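讲稿备注：小厨房里的架子和碗
讲者：Doaa Abdel Hamid
地点：Susudcombe 社区中心，二楼教室
2024年2月26日

（开场之前：把水放在左手边。麦克风要拿近一点，上次后面的人说听不到。先等门口的人坐好。）

大家晚上好。我的名字是 Doaa，我的中文是在工作以后才学的，所以今天我会讲得慢一点。如果有一个词我说得不对，请你们直接告诉我，我不会不好意思。谢谢 Gert Gumede 请我来，也谢谢他借给我们这个教室。

今天的题目是“小厨房里的架子和碗”。题目很小，我知道。有的朋友问我，一个架子可以讲四十分钟吗？我觉得可以，我在家里练习的时候，还超过了时间。

（停一下，看大家。）

第一部分：为什么从碗开始

我帮别人整理厨房已经有很多年。我进一个厨房，第一个打开的地方常常是放碗的地方。锅比较大，人们买锅的时候会想一想放在哪里。碗不一样。碗是慢慢来的：结婚的时候有人送一套，搬家的时候妈妈给几个，超市打折又买两个。过了几年，柜子里有很多种碗，大的压着小的，浅的里面放着深的，每次想拿最下面那一个，都要先把上面的全部搬出来。

我自己的第一个厨房在 Zerouali 路，非常窄，两个人不能同时站在里面。我那时候有16个碗，都放在水池上面的一个柜子里。我个子不高，每天要站在小凳子上拿碗。有一天我摔了一个，是我姑姑给我的，蓝色的边。我难过了很久。第二天我就去买了一个放在台面上的架子。

（这里可以讲姑姑的故事，但是不要太长。上次讲了六分钟，后面就来不及了。）

第二部分：选架子

我想先讲架子，再讲碗。顺序很重要，很多人是先把碗都堆在桌子上，然后才发现没有合适的架子。

请先量三个尺寸：台面的深度，上面柜子的底到台面的高度，还有你最宽的那个碗的直径。请用尺子量，不要用手比。我以前用手比过，买回来的架子比台面还深，前面的脚是悬空的，只好退掉。

材料方面，我比较喜欢金属的框加上一块平的层板。只有铁丝网的架子很便宜，水也容易流下去，可是小的碗底会卡在铁丝中间，放不平。平的层板好擦，碗在上面推进去、拉出来都很顺。如果你的碗洗完以后马上要放上去，请先用布擦干，或者在层板上铺一块薄的毛巾。

请注意架子的脚。有的架子两个脚之间有一条横杆贴着台面，这种比较稳，重量分得比较开，但是横杆下面会积面包屑。我每个星期把架子抬起来擦一次。如果你家里的台面容易有划痕，可以在脚下面贴软的垫片。搬架子的时候要抬，不要拖。

螺丝也要说一下。装的时候，先把每个螺丝都拧进去一半，等整个架子站直了，再一个一个拧紧。如果第一个就拧死，最后一个的孔常常对不上。用了一个月以后请再检查一次，因为每天放碗、拿碗，螺丝会松一点点。

（问大家：谁家里有放在台面上的架子？请举手。等一等。让一两个人说说放在哪里。）

第三部分：怎么叠碗

现在讲碗。我的规则很少，只有几个，但是请每天都做。

同样形状的碗放一叠。浅的宽碗和浅的宽碗在一起，深的汤碗和深的汤碗在一起。形状一样的碗叠起来，边和边之间的距离是平均的，看上去整齐，拿的时候也不会晃。如果中间夹了一个形状不同的，上面的碗就会歪。

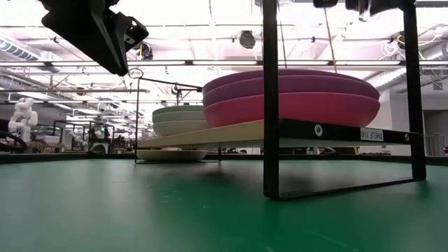

每一叠不要太高。我自己的习惯是3个，重的陶碗有时候只叠2个。有人说这样太浪费地方，可以叠到八个、十个。我同意，地方是省了，但是请想一想早上七点，你一只手拿着孩子的书包，另一只手要从十个碗的中间拿一个。三个碗一叠，一只手就可以整叠端起来，放到桌上，再拿你要的那一个。

碗的颜色也可以帮助我们。我有一个客人，她把深颜色的碗给大人用，浅颜色的给孩子用。她的孩子四岁，还不认识字，可是他知道自己的碗在哪一叠。颜色接近的放在一起，吃完饭以后收拾，家里每一个人都知道应该放回哪里，不用问妈妈。

常用的放前面，不常用的放后面。这句话听起来太简单，可是我去过的厨房里，有一半是反过来的。客人来的时候才用的漂亮的碗放在最前面，每天喝粥的碗在后面。我问为什么，他们说好看的想放在看得见的地方。我明白这个心情。如果你真的想看见漂亮的碗，可以给它另外一层，高一点的，不要让它挡住每天的碗。

拿后面那一叠的时候，请从旁边拿，不要从前面那一叠的上面伸手过去。所以两叠之间要留一点空，我一般留可以放进手指的宽度。

（演示：用带来的碗。先叠一个不好的，让大家看它晃，然后叠一个好的。注意桌子有一点滑，先铺布！）

第四部分：要不要贴标签

关于标签，我的想法改变过。以前我觉得家里不需要贴标签，只有店里和学校才需要。后来我在 Emham 的一个合住的房子帮忙，那里五个人用一个厨房，天天因为谁的碗放在谁的位置吵架。我们给每一层写了号码，在冰箱门上贴一张纸，写清楚哪一层放什么。吵架少了很多。（没有完全没有，他们还会为了洗碗的海绵吵。）

如果你一个人住，大概不需要标签。如果你和老人、孩子或者室友一起住，可以试一试。字写大一点，短一点就好，不用写一句话。

Gert 在准备的时候问过我，标签应该贴在层板上，还是贴在碗上。我建议贴在架子上。碗天天要洗，纸很快就坏了，胶也很难洗掉。

第五部分：钱的问题

每次都有人问要花多少钱。我们在 Zerik 做过一次整个厨房的整理，客人买了架子、盒子和挂钩，最多花到800块。那是很大的厨房。一般的家庭，我建议先不要买任何东西，先把碗拿出来，把不用的送人，过一个星期再看还需要不需要架子。有的时候，送走了一半的碗，旧的柜子就够了。

送人之前请检查碗边有没有缺口。有缺口的不要送，请用报纸包好再扔，收垃圾的人会割到手。

（如果时间还剩十分钟以上，讲盘子。如果不够，直接到问题。）

盘子的部分，很短：

盘子可以立着放，碗不可以。立着放的盘子需要有隔条的架子，每个隔条之间最好不要塞两个盘子。大盘子放在靠墙的那边，这样开关柜门的时候不会碰到。

第六部分：给大家的作业

我小时候最不喜欢作业，但是这个作业很快。今天晚上回家以后，请你打开放碗的地方，只看一叠，最乱的那一叠。把它全部拿下来，擦一擦层板，把形状一样的再叠回去，别的先放在桌上。只做这一叠就可以去睡觉了。明天再看桌上剩下的碗，你会比较清楚哪些是真的需要的。

去年12月我在这里讲过一次，有一位先生后来写信给我，说他做了作业，找到了找了两年的茶壶盖子，在一个汤碗的底下。

（笑一下，等大家笑完。）

问题时间

可能会有的问题，我先写下来，怕到时候忘了怎么说：

木碗可以和瓷碗叠在一起吗？可以，木碗放上面，瓷碗放下面，木碗一定要干透。

玻璃碗叠紧了分不开怎么办？里面的碗放一点凉水，外面的放在温水里，等一会儿，慢慢转，不要用力拉。

碗之间要不要垫纸？每天用的不用垫。有金边的，或者是老人留下来的，可以垫一张厨房纸。

架子可以放在炉子旁边吗？我不建议，油会粘在碗的外面，洗起来很麻烦。

（结束：谢谢大家，提醒大家把椅子推回去。带来的碗要数好再装箱，布在最下面。钥匙还给 Gert。）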